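Robots at the packing corner: pictures from our workplace

In our small parts warehouse at Boros, a two-armed robot now shares the work with us. We call it Trato. Before, six people took turns at bending over bins for the whole shift. Now they plan the work and check the parts, and they bend much less. Not everybody was happy at first – Peter Havlíček told me he was worried for his hours. His hours stayed the same, but his job is different.

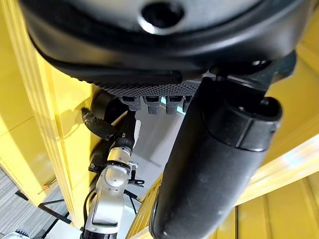 Robot arm with a black gripper, between the yellow panels.

Ildikó Pálfi learned to stop and restart the arms in eight training lessons. She has worked with her hands for many years, and she says the hardest part was to trust a machine and to look away from it.

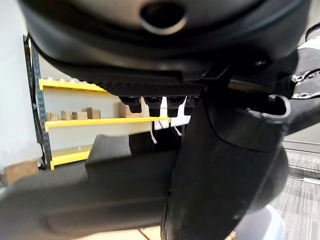
Yellow shelves with wooden blocks, seen past the robot's black arm.

The shelves are still filled by people. Marichka Bilyk decides each morning what goes where, and she writes it on a paper list, because she likes paper.

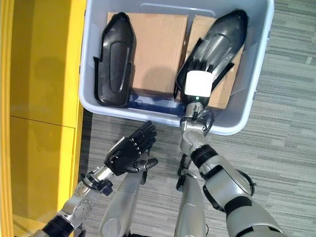

The change I notice most is at the end of the day. We used to go home with sore backs and talk very little. Now we stay until 10 past four and discuss what went wrong with the grips – and there is always something.

Text: Ľubica Kováčik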